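Threads > Home & Kitchen > Snack drawer

Shabani Obura
Feb 2, 2020

1/ Sorting the snacks on the big table today. Striped cloth down first, crumbs wipe off it easily.

2/ Two dark teal packets to go in the tin, both with zigzag ends. Barcode side down so they stack flat.

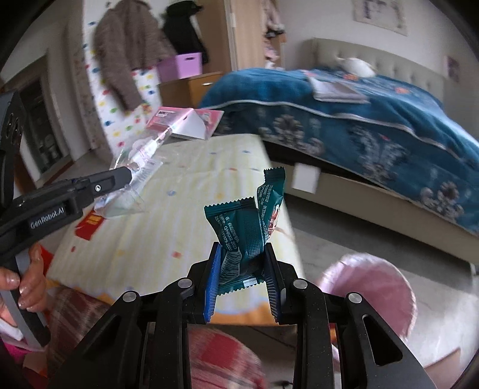

3/ Cardboard goes in the paper bag. Fold it before it goes in, pink box included.

4/ Halima Athumani wants the sweet ones kept separate. Top shelf for those, 11 so far.

Filed under: Cupboards, Tidying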